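Quiénes somos

Gestia es el grupo de manipulación robótica de Jelorine. Trabajamos en un único problema: que una mano de varios dedos coja y deposite objetos pequeños en recipientes con divisiones, a partir de demostraciones humanas y sin programar cada trayectoria.

El grupo lo dirige Vega Pacheco. Czesław Bielecka es responsable de control y de la infraestructura de medida. Compartimos taller con la sección de mecánica de Jelorine, en la nave Benítez, donde se montan también los bancos de ensayo.

Método

El procedimiento se llama Zustell y separa la tarea en dos políticas. La primera lleva la muñeca hasta una pose previa al contacto y se entrena con demostraciones teleoperadas. La segunda gobierna solo los dedos, trabaja en el sistema de referencia de la muñeca y toma el control cuando la distancia estimada al objeto baja de un umbral fijo. Cada política se entrena por separado y ninguna recibe la salida interna de la otra.

La separación tiene un coste. Si la primera política termina con un error de orientación grande, la segunda no puede corregirlo y el intento se anula. En las versiones iniciales esta era la causa principal de fallo. Desde abril de 2019 se añade ruido a la pose de partida durante el entrenamiento de los dedos, con lo que el margen tolerado ha aumentado.

Los ensayos se hacen sobre mesa, con objetos de forma y tamaño distintos repartidos junto a una bandeja compartimentada. El mantel cuadriculado facilita la recolocación manual entre intentos.
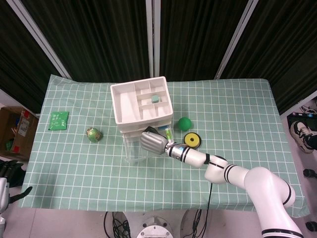
¿Cuántas demostraciones necesita Zustell para una tarea nueva?

Con 33 demostraciones por objeto se ajusta la política de aproximación. La política de dedos parte de un modelo común, entrenado con 2000 agarres, y normalmente no se vuelve a entrenar.

Resultados

En la última serie se hicieron 20 intentos por objeto, con posición inicial aleatoria. Con el cubo pequeño se completaron 19. Los objetos que ruedan dan peores resultados: un contacto asimétrico los desplaza antes del cierre y la estimación de pose llega con retraso. Los envases planos flexibles siguen sin resolverse y los excluimos de las tablas comparativas, aunque se ensayan igual que los demás.

Se considera completado un intento cuando el objeto queda dentro de la celda asignada y la mano se ha retirado sin mover la bandeja. Los agarres correctos con depósito en una celda contigua cuentan como fallo. No se repiten intentos, salvo por parada de emergencia.

Colaboración y datos

Los registros de fuerza y posición articular se entregan a grupos externos previa solicitud escrita, con el protocolo de ensayo y los archivos de calibración correspondientes. El código de entrenamiento no se distribuye por ahora. Las solicitudes se dirigen a Czesław Bielecka, indicando el modelo de mano y la frecuencia de control disponibles.

Página revisada el 20 de febrero de 2020.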